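## 4. Collecting simulated grasp episodes for the Koubek comparison

Use this section to set up and record the simulated half of the comparison. The real-arm half is in section 5 and uses the same object list, so finish the list before you start either one.

The method compares two ways of choosing a grasp. The baseline, Pevau, picks a point from a single view and goes straight to it. The second, Koubek, takes the same point, moves the hand close to the clutter, and scores the grasp again before closing the fingers. Our interest is in piles where objects touch or overlap. With objects spaced apart the two methods gave nearly the same result, and those runs are left out of the main table.

### 4.1 Before you start

- Install the Zostari simulator and load the project file from the shared folder.
- Check that the physics rate is the same for both methods. A mismatch will not raise an error.
- Set aside enough disk space for 1,408 episodes with camera frames turned on.

**Caution:** Do not change the object meshes after the first recorded episode. Grasp scores are stored by mesh version, and older episodes will drop out of the analysis without a warning.

### 4.2 Set up a run

1. Open the run file and enter a seed. Seeds are shared, so each pile is tried once by Pevau and once by Koubek.
2. Set `max_steps` to 300. An episode that reaches this limit is logged as a timeout and kept in the totals.
3. Set `rescore_views` to 4. The value has no effect on Pevau.
4. Turn on random placement. Objects are dropped one at a time and left to settle before the arm moves.
5. Choose the randomized materials. Colors are assigned separately from shape, so do not use color to identify an object in the logs. Use the object ID.
6. Start a short test run and watch it in the viewer. Stop it if an object sinks into the surface or shakes in place.

**Note:** Shaking usually comes from two meshes that start inside each other. Raise the drop height a little and run the same seed again – do not delete the seed from the list, or the pairs will no longer match.

### 4.3 Check the approach

The approach is where the two methods part ways, so look at a few episodes by hand before leaving the batch to run.

1. Pause the viewer when the hand reaches the pile.
2. Confirm that the hand is over the target named in the log. In dense piles the hand hides much of what is under it, and the overhead view alone may not settle the question.

 With the hand this low over the green block, use the object ID overlay to tell the target from its neighbors. 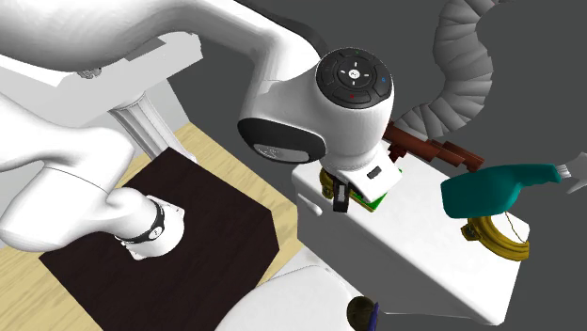
3. Step forward until the fingers close. If a finger passes through an object, the collision shapes are out of date. Rebuild them and repeat the test run.
4. Save the paused view with the seed in the file name.

### 4.4 Record and export

Start the full batch once the test episodes look right. The batch can be stopped and picked up again from the last finished seed.

When it ends, run the export script. It writes one row per episode with the method, seed, target ID, result and step count. Failed grasps are split into missed, dropped and blocked. In our pilot of 33 paired piles, most of the difference between the methods was in the blocked group; dropped objects barely changed. The pilot is too small to report by itself and should be kept out of the final table.

**Note:** If the row count is lower than the episode count, look for an interrupted write in the last log file. Rerun that seed for both methods, then export again.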